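Pettigrew bench arm, second-hand: review after four months

We bought ours to strip old desktop PCs for parts.

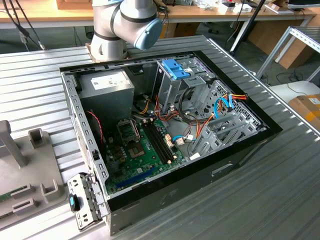 Mawar Pasaribu reckons anyone pricing one should budget for the table before the arm, and I'd agree. The arm cost us £1310 from Purkby. The ribbed aluminium table was a separate order and took 8 weeks to come, so plan for that.

It's steady and easy to teach. Cables are the weak point — SATA leads and thin twisted wires still need a person, so don't cut staff hours from your sums. Allow for a holder for the boards too, and about 2 days of setting up for each new case type.

Good value if you see a lot of the same model. For mixed lots I'd hire one first. Spare parts are slow to arrive, so order them with the arm. 4 stars.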